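What does "possession" mean in football, and should you believe it?

If you watch a match on television, sooner or later a number pops up in the corner. It says one team has had more possession than the other. The commentator sounds impressed. Grown-ups on the sofa nod. Should you nod too? Maybe wait a bit.

What it is supposed to mean
Possession means having the ball. The number is a percentage, so the two teams' shares add up to 100. If your team's share is 30, the other lot have had the ball far more than you.

How do they work it out?
You might imagine a person with a stopwatch, pressing a button each time the ball changes sides. Some people do measure it with a clock. Others just count passes and share the number out between the teams. Those are two different sums, and they can give two different answers for the same match. The number on the screen hardly ever tells you which one you are looking at.

And who has the ball when it's flying through the air after a big kick? Who has it when two players are both poking at it? Somebody has to decide, or make a rule about it.

Does the team with more of the ball win?
Sometimes. But have a look at Gralley against Prustmont, a junior match played last July. For every 100 passes in the game, Prustmont made only 30. They won by 2 goals to nil. Kamol Bunnag, the Gralley coach, told the parents afterwards that his side had "controlled the match". Did they? Most of their passes went sideways between the defenders, a long way from the goal. Prustmont let them get on with it, waited for a mistake and ran.

Good teams often do keep the ball a lot. That doesn't prove keeping the ball is what makes them good. It could be the other way round: they are good, so nobody can get it off them. There's another twist as well. A team that is already winning may be quite happy to sit back and let the other side have the ball, and then the losers end up with the bigger number.

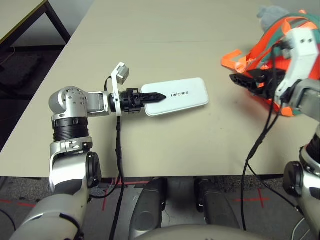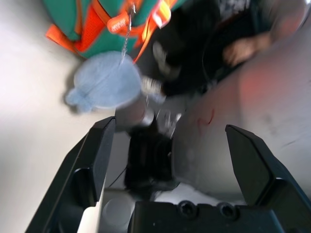
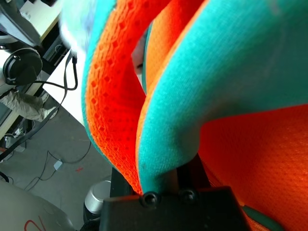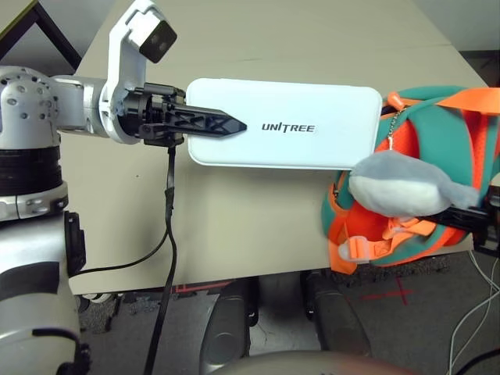 A possession figure tells you one thing about a match and leaves the rest out. You can't tell from it where the passes were made, or whether any of them worried the goalkeeper. Think of the cloth in the third picture, with smooth teal knit on one face and bright orange mesh on the other. If you only ever saw the teal face, you'd have no idea about the orange one with all its little holes. So ask to see another number. Shots are useful, and shots from close in are better.

Try it yourself
Next time you watch a game, pick 6 minutes and count the passes each team makes. Get a friend to time the same 6 minutes with a clock. Then compare your answers before you argue about who was the better side.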